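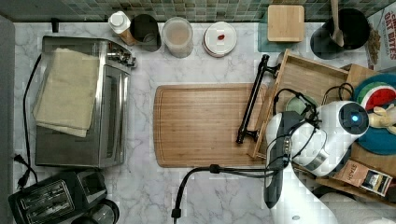 I have been learning Hungarian for two years now, and last week I used it on a real person for the first time. The person was Réka Virág, who teaches the evening class at the Lerkthorpe library, so she was being paid to listen to me, but I am counting it.

What I said to her was, roughly, "I am sorry for the late, my bicycle is hungry." I meant flat. I don't know how I got from flat to hungry and neither did she. She answered at normal speed, as if it had been a normal sentence, and I understood the word for "bread" somewhere in the middle. I have been carrying that word around ever since like a kid with a good rock.

Some background for those of you who came here for the tomato posts. My grandmother spoke Hungarian, mostly on the phone and mostly when angry. She never taught my mother, who never taught me, and by the time I got curious the only phrases left in the family were two things you shout at a dog and one thing you'd better not shout at anyone. I signed up for the class in a February, which is when I sign up for everything. I own a kayak paddle for the same reason. Just the paddle.

The textbook is by somebody named Leemans and it's from an era when people apparently went abroad to send telegrams. Chapter three is all post office. I can ask for stamps in two different levels of politeness. I can't ask where the bathroom is, because that's in chapter nine, and at the rate the class is going I will have to hold it until spring.

Then there's the grammar. English puts little words in front of things: in the house, from the house, onto the house. Hungarian glues them on the back, and there are a lot of them, and the vowels have to match. I like the vowel matching. It's like tucking in a shirt. What I don't like is that you pick a different verb ending depending on whether you're seeing *a* dog or *the* dog, so before you open your mouth you have to decide how well you know the dog.

Henk Van Beek sits next to me. He already has Dutch, English, German and what he calls "enough Italian," and he took up Hungarian after retiring from the Gunier office because he wanted something that would put up a fight. He does his homework in fountain pen. When Réka asks him a question he closes his eyes for a second, like a man choosing a melon, and then a whole correct sentence comes out. When she asks me a question I say "yes" and wait to see if it was that kind of question. It's about half the time.

I've tried everything outside of class too. I tried the radio, which was pleasant and told me nothing. I tried flash cards, and bought a pack of 300 blank ones, on the theory that the writing would do the learning for me. Some blogger swore that once you know 1,000 words you can get through most of a conversation. Maybe so, but my words are *stamp*, *envelope*, *uncle* and *hungry*, and the conversation has to be steered pretty hard.

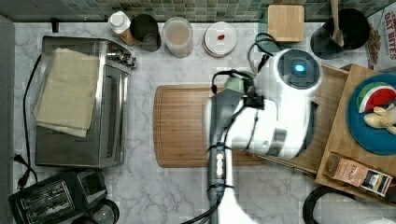

Réka's advice was to stop making lists and talk to the house. Name what you're touching, out loud, all day, and never mind who's listening. The kitchen is the place to start, she says, because the words there are short and you'll need them again at supper. She's right that you'd never think to look half of them up. Take a counter with a black two-slot toaster on it, a toaster oven with a beige towel folded over the top, and a cord running down to a plug lying on the marble. I had *bread*, thanks to the bicycle conversation, and past that I had nothing. I didn't know towel. I didn't know plug. I had to go look up plug, and then the ending for *on*, and then the vowels had to match, and by that time I'd forgotten what I wanted to say about it. Nothing, probably. What is there to say about a plug?

But I kept at it, and *towel* stuck (törölköző, a word with so many dots it looks like it's been rained on). I said it to the dog, who is used to the shouting phrases and seemed relieved.

There's a conversation evening coming up in Nukville, where a few real Hungarian families get together for soup and the class is invited to come be patient at. Henk has already prepared remarks. I have my stamps, my uncle, and now a towel. I'm also bringing a poppy seed roll from the bakery, so that my mouth can be full for at least part of it -- and I'm going by car.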